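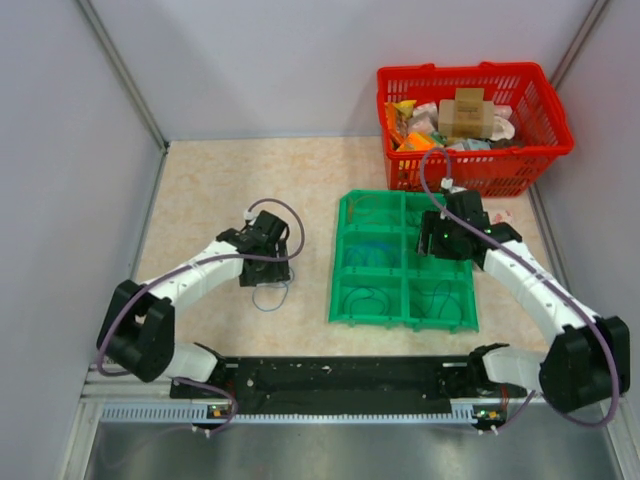
**Uibo opens its chore bench to visitors this May and shares early results from the sorting trial**

If you have ever emptied a shopping basket onto the counter and wondered when a machine might do it for you, the people at Uibo would love to have you over. The small robotics workshop is opening its doors every Tuesday in May, and guests can watch two robot arms take on the sort of tidying most of us do without a thought – groceries, cords, rubber bands and all.

The trial, known as Gekus, ran for 14 days and covered 168 attempts at everyday sorting jobs. The arms finished 53 percent of them without help.

"I was hoping for more, and I was also delighted, if you can be both at once," said Dalia Kuusk, who leads the project. "Boxes are going nicely. Thin things are still a real struggle, and my grandmother would have finished the whole basket before lunch!"

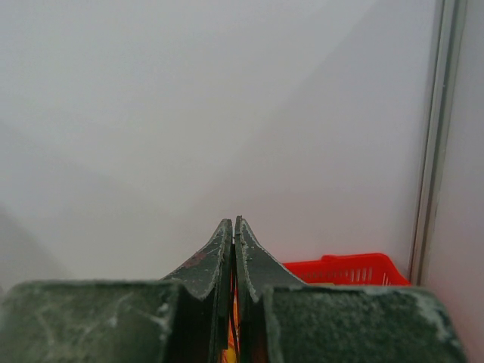 ## What the arms find hard

Cords were the toughest part of the trial by a good margin. A cord changes shape every time it is touched, and two loops lying across each other can look very much like one. Slippery wrappers came next, including the shiny one on a packet of Kamenoko Sponge.
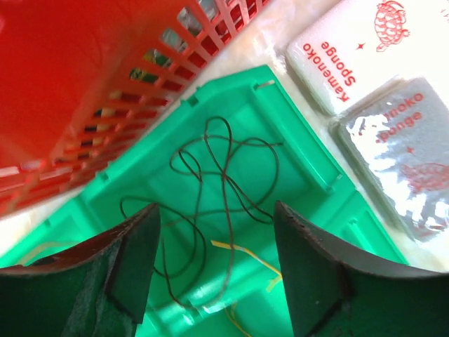
Engineer Vivek Sandhu expects cords to take up most of the team's summer, and he is cheerful about it. A person doing the same job will still be quicker for a good while yet, he added, and visitors should come ready to be patient.

## Visiting

Sessions last 30 minutes and are free, with plenty of time for questions afterward.

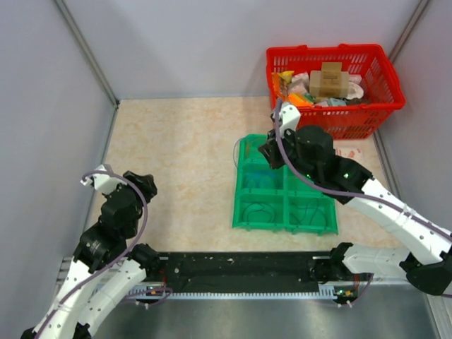 Children are very welcome with an adult, and places can be booked through Merike Dzene at the Uibo front desk.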